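3.2 Surface condition on the Hatora lanes

The lanes were walked in February by two surveyors (Strickland and Toom), who recorded each defect by type and by distance from the nearest junction. Over the whole network, 602 defects were logged, of which 200 were open joints or cracks running across the lane. Loose patches were recorded separately, as the repair method differs.

Most lanes are one vehicle wide and carry no markings, so wheels follow nearly the same line in both directions. Hedges also limit where a driver can pull over. Figure 4 shows a lane with a thin crack running across it and a rough patch of gravel and broken asphalt in the foreground. The verge on the left is grassed, with a hedge behind it. 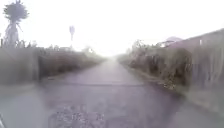 3.3 Verges and drainage

Verge height was measured on both sides at 889 points. Where the verge stood higher than the lane, the nearest outlet was also noted.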